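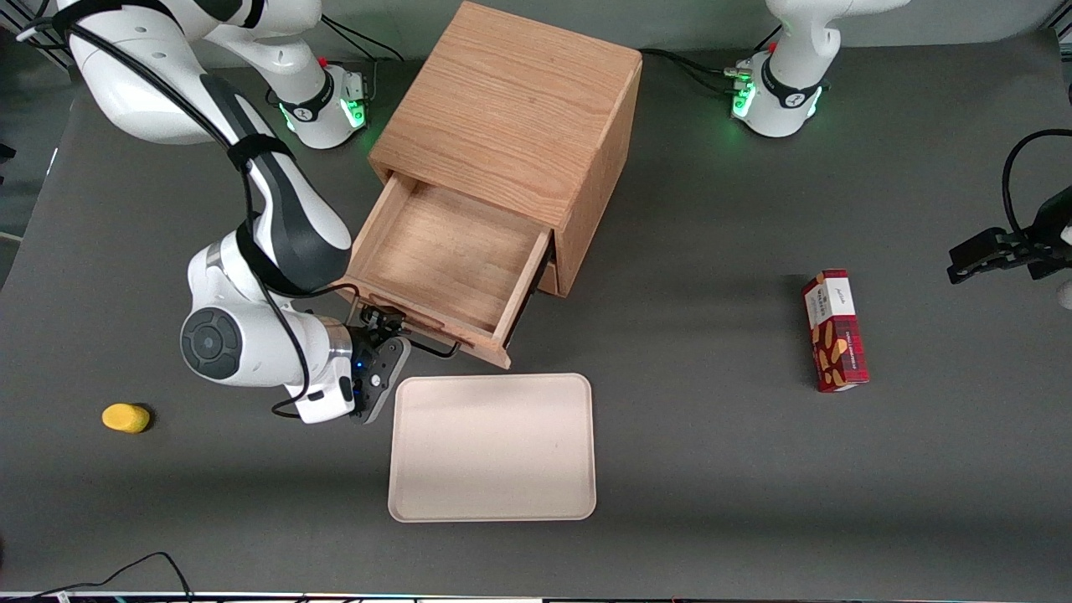 Inero list: country wines, cider and fruit spirits
Subject: Re: Plum wine stopped at 1020, is it lost?
Date: July 10, 2025

Hello all,

I am answering the message about the plum wine, which I quote below so that those who read only the digest can follow.

> I started a plum wine in December with fruit from our freezer. In the
> first weeks it was very lively and then it became slower and slower. For
> a long time now the hydrometer shows 1020 and does not move. I used the
> Distura yeast because the shop had no other. I have already tried shaking
> the vessel and also putting it near the stove. My neighbor tells me to add
> more sugar to wake it up. My wife tells me to make vinegar. The taste is
> sweet, a little heavy, but there is nothing bad in it. Is it lost, or can
> I save it? I have 5 gallons and I would be sorry to pour it away.

First, please do not pour it away. A wine which is sweet and clean in taste is a wine you can drink. In my region many people would be happy with 1020 for a plum wine and would serve it in small glasses after the meal. So the question is whether you want it drier, and whether it is safe to put in bottles as it is.

Second, please do not add sugar. I know this advice, my uncle gave it too, but the yeast in your vessel is not hungry. There is plenty of sugar left at 1020. If you add more, you make the work harder for a yeast that is already tired, and you finish with a syrup.

You did not write what your hydrometer showed at the start, and this is the number I would most like to know. If you started high, then possibly the yeast has reached as much alcohol as it can bear and it has stopped for that reason. In this case a new portion of the same yeast will do nothing. If you started at a moderate value, then it is more likely that the wine became too cold in the winter, or that the yeast lacked food. Frozen plums give a lot of juice, but people often add much water to them, and then there is not enough in it for the yeast to live on.

I would also ask if you measured with the hydrometer after spinning it a little in the jar. Plum wine is thick and holds gas, and small bubbles lift the glass up. I once believed I had a stopped wine for a whole spring, and it was only bubbles. Take a sample, pour it between two glasses several times, wait, and then measure again.

If it is really 1020, I would do it so:

Take one clean jar and put in it some warm water, a spoon of sugar and a fresh yeast of a strong kind, one which is sold for restarting. When it foams well, add the same quantity of your wine to the jar. Wait until it foams again. Then double it again with wine, and wait again. Continue like this until the jar is full and active, and only then pour it into the large vessel. The mistake I see most often is that people throw the dry yeast directly on the surface of the wine. It falls into alcohol and dies there.

Give it also some yeast nutrient, the amount on the packet and no more. Keep the room at an even temperature. Near the stove is not good, because it is hot in the evening and cold in the morning, and the yeast suffers from the change more than from a cool room. 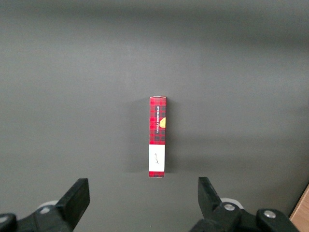

Vanilla shortbread, upright in its tartan box

If after three weeks the number is still the same, accept it as a sweet wine. But then be careful with bottles. A wine which has stopped by itself can start by itself when summer comes, and a corked bottle with sugar inside can break. Use a stabilizer, or keep it in the large vessel under an airlock until next year. I had one bottle explode in the cupboard with the winter coats and I do not wish this to anybody.

About the vinegar: your wife's idea is not a bad one, but I would do it with a small part and never in the same room. Also, for a good vinegar the wine should be drier than yours, otherwise it stays sticky.

I have an old booklet from Laritz, a reprint of one printed in 1871, about the household use of plums. It has 52 pages and only one of them speaks of a wine that will not finish. The advice is to carry the barrel up from the cellar to the kitchen, roll it once each day, and feed it with a handful of raisins. I find it not so stupid. The warmth helps, the rolling brings the yeast up from the bottom, and raisins give a little food. I have tried the raisins myself in a small batch. It went down a few points and then stopped again, and the taste became more like sherry, which I liked and my guests did not.

If someone here has experience with Distura in a strong fruit wine, please write to the list. I used it only for cider, where it worked well and cleared quickly, but cider does not ask much of a yeast. Somebody from the Latuheru club wrote here last year that they changed to another one for their cherry wine, but I cannot find this message in the archive any more. Maybe the search is not working again.

One small request also to everybody: when you ask about a wine, please write the starting number, the quantity of fruit and the quantity of water. It saves two or three messages each time.

I will be away from my computer for some days, we are picking the currants. After that I can scan the page from the booklet if there is interest. It is in old print but readable.

With friendly greetings from Laritz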